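Student Robotics Project Gallery: Handling Small Household Objects

Posted Oct 23, 2022

The Wendus Robotics Club is open to students in the senior years and meets at the Cumero Learning Centre throughout the school year. The gallery on this page records work from the current project, in which students use hand-held grippers to practise and record the handling of small household objects. The recordings are organized by task and are used in the club's programming sessions.

The project began in April with a short course on linkages and grip. Students then moved to simple sorting with wooden blocks before being introduced to items that vary more in shape, weight and finish. Nine students completed the full program this term. Between them they recorded 2,695 attempts, of which 464 belong to the jewellery unit.

About the jewellery unit

Jewellery was selected by the students from a list of possible subjects prepared by the Centre. A bangle holds its shape when it is lifted, while a chain or a strand of beads changes shape with every movement. Students were asked to plan a separate approach for each type of item and to write it down before picking up a gripper. Their written plans are kept in the project binder and may be consulted at the front desk during opening hours.

Tasks in the unit are carried out at a table covered with a printed cloth. A patterned surface makes small items harder to pick out, and students discussed its effect on their results at the close of the unit. Participants may work alone or in pairs. Those working in pairs agree in advance on the order in which items will be handled, and neither partner reaches across the other's side of the table.

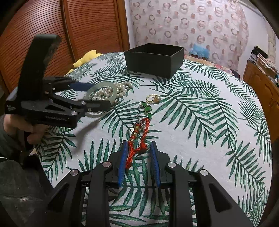

Each attempt is logged under the name of the item, the hand used and the result. Attempts in which an item is dropped are kept in the record and marked accordingly. The club adopted the Vusedis log sheet for this purpose at the beginning of the term, and students have since added a column for comments on grip pressure.

Assessment and next steps

Students present one task of their choice at the end of the unit. Presentations are marked out of 100, with equal weight given to the written plan, the log sheet, the demonstration and the answers to questions from other students. Marks are provided for the participants' own information and do not form part of any school report.

The next unit will deal with folded fabric and will be held in the Zapata Room. Families are welcome to attend the closing demonstration. Students who wish to join the club should complete the registration form at the Centre's front desk. No previous experience in robotics is required.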